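Is brown kraft paper OK for protecting a table, or do I need a real mat?

Posted in Home & Craft Help by Rekha Bajpai

I run a small card and lettering table at our library in Wurarow from October through spring. The tables are white and the library is strict about marks. Last season we used a vinyl cloth and two people still got marker on the table, because ink ran off the edge of the cloth and got underneath. The cloth also never lies flat after it has been folded.

I am thinking of changing to brown paper off a roll and throwing it out at the end of the night. My concerns are alcohol markers bleeding through, the paper sliding when people lean on it, and cost. I have 35 dollars for the season and that has to cover tape too. We set up at 6 in the evening and have to be out by 8, so it can't take long to put down.

Also, if ink does get on a white tabletop, what takes it off without leaving a dull spot? The staff gave me a spray cleaner called Jollow and it does nothing on permanent marker.

Umesh Chauhan
Paper is fine for most of what you describe. I taught evening drawing for a long time and went back and forth between paper and mats.

Weight matters more than brand. Thin packing paper will let an alcohol marker through on the first pass if somebody colors past the edge of their card. You want something around 70 pound. It is stiff enough that it doesn't wrinkle when an elbow drags over it, and water-based markers and gel pens will stay on top unless someone really scrubs. For alcohol markers put a scrap of cardstock under the piece being colored. Paper alone won't stop those, whatever the roll says.

Cut the sheet to leave a strip of bare table on at least one side. People need somewhere to put a phone or a drink, and if the paper hangs over the edge it gets caught on coats and chairs and the whole thing shifts.

Keep markers in a tray and not loose on the paper. Any shallow plastic tray with a lip will do. Most of the marks I had to clean came from an uncapped marker rolling away while its owner was looking at something else. With a tray they go back in the same place and the ink that leaks is on plastic.
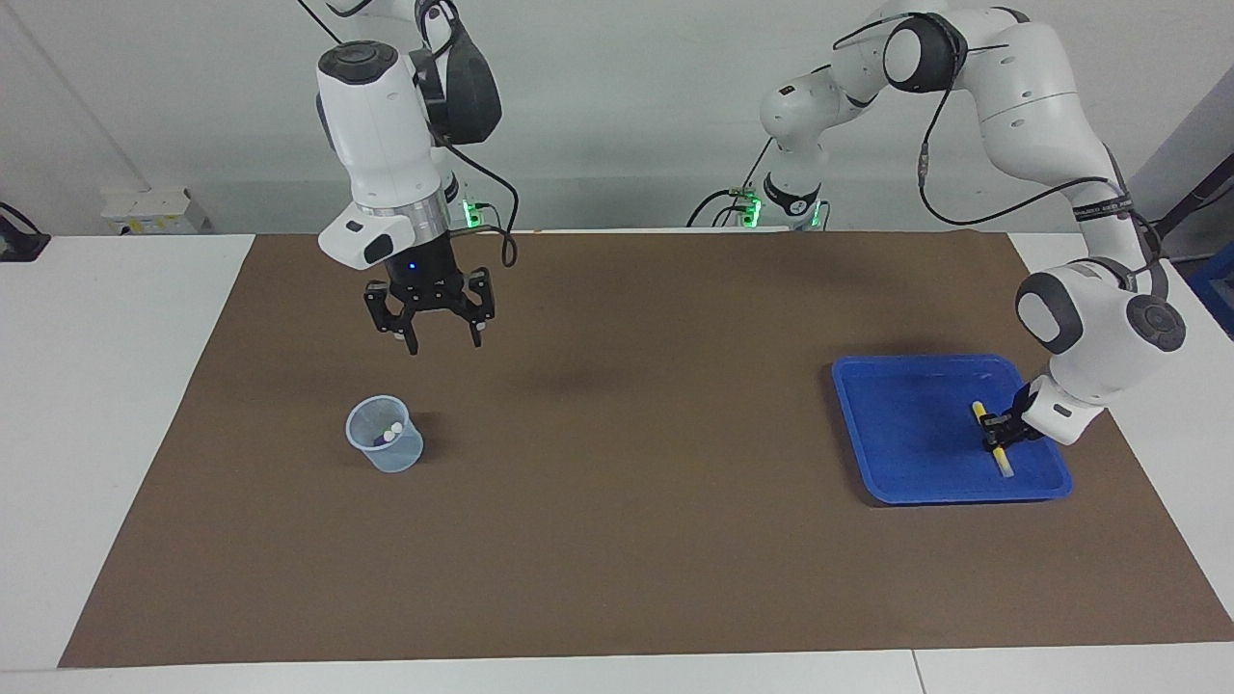 Yellow marker at the blue tray, brown covering on a white table.

For tape, use the painter's kind, and only on the underside edges or corners. Press it down with a fingernail. Don't use masking tape that has been in a drawer for years, the glue gets gummy and you will be cleaning that instead of ink.

To flatten paper from a roll, cut it the night before and roll it the opposite way with a rubber band around it. If you forget, put books on the corners for ten minutes. It will still be a bit wavy on a damp night and that doesn't hurt anything.

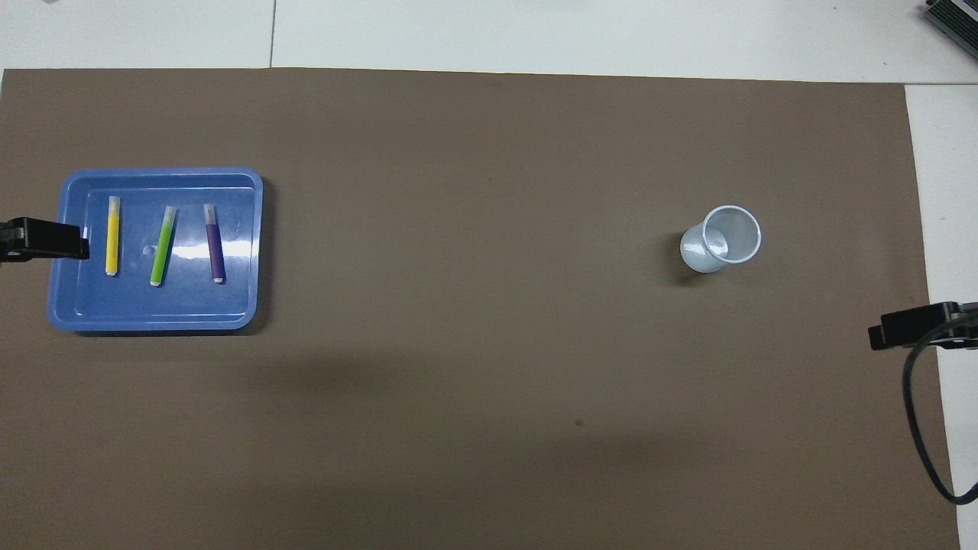 As for size, I would go with one large sheet over several small ones. Every overlap is a place where ink can run under, and pens catch on the edge when people write across it. If your tables are pushed together, run the sheet across the join. If it has to stop short, stop it well before the join, because ink in that gap is very hard to get out.

On cleaning, rubbing alcohol on a cotton pad works on permanent marker on most laminate tops. Dab, turn the pad, dab again. Test under the edge first. Don't use acetone, and stay away from the melamine sponges unless you have no other choice - they are an abrasive and that is where your dull spots come from.

Sushil Bhatt
Just buy a mat. I have a Lebrun one, had it for years, wipes clean. Paper is a waste.

Marleny Cusi
A mat is good for one person at home but it won't cover a group table on that budget, so I would go with the paper too.

Two things to add. Check what the roll costs per foot before you buy. The craft store rolls are short and the price looks low until you do the math. I get mine from Gastereo, which is a restaurant supply place near me, and a roll there is 800 feet. It lasted our group nearly two years and we split it with the quilters. Ask whether it has a coating. The waxy kind sheds water but marker smears on it and ends up on sleeves.

You also don't have to throw it out every night. If only one side is marked, flip it and use it again. After that we cut it up for wrapping. The kids like the scribbled parts best.

For fresh marks on the table, try drawing over them with a dry erase marker and wiping right away. It worked on ours about half the time. If it doesn't, go to the alcohol.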